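A morning at the Corkano button works

Wed 27 December
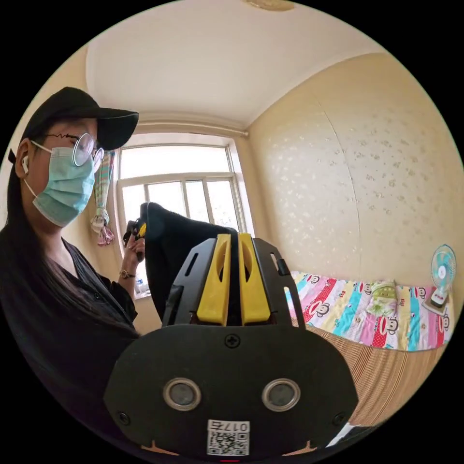 3 min read

The Corkano works sits behind the bus depot in Crichton, and if you come from the station you walk past the back of it before you find the door. I had signed up for the holiday week tour in the fall and then forgotten until the reminder came. It costs nothing, but you have to give your name and shoe size in advance. The shoe size is for the steel toe covers.

Our guide was Ho-yin Lai, who started in the dye room and now runs the finishing floor. He kept the talk short and answered whatever people asked him.

Buttons here start as sheets or as rods. The sheets are polyester resin, poured into a spinning drum so the thickness comes out even. A sheet is pulled from the drum while it is still soft, like cold cheese, and goes straight to the punch. The round pieces that come out are called blanks. They drop into a warm water bath and then sit overnight to harden. Rods are cast in tubes and sliced, and they are used for the striped and horn-look buttons.

Next is turning. Each blank is held in a chuck, the face is cut to shape, and the holes are drilled on the same machine. The older machines are Tratons, painted green, and the line had 2 of them running while we were there. The newer ones are faster but Lai said the Tratons leave a better edge on coat buttons. They are also very loud. Ear plugs are in a box by the door and you should take them.

Polishing was the part I liked best. The buttons go into wooden-lined barrels with pumice and water, then into a second set of barrels with wax. The smallest order they will tumble is 1000 pieces. A full barrel holds 3000 shirt buttons, fewer if they are for coats.

The dye room was closed for cleaning, so we saw it through the glass. Sample cards are kept in a hallway next to it — drawers and drawers of them, sorted by color and then by year.

The shop at the end sells seconds by weight. A 500 gram bag of mixed buttons is good value if you sew, though mine had a lot of brown. There is no café. We ate at Closon, across the road, which does soup and a decent grilled cheese.

Tours start again in February, mornings only. The stairs to the casting room are steep and there is no elevator.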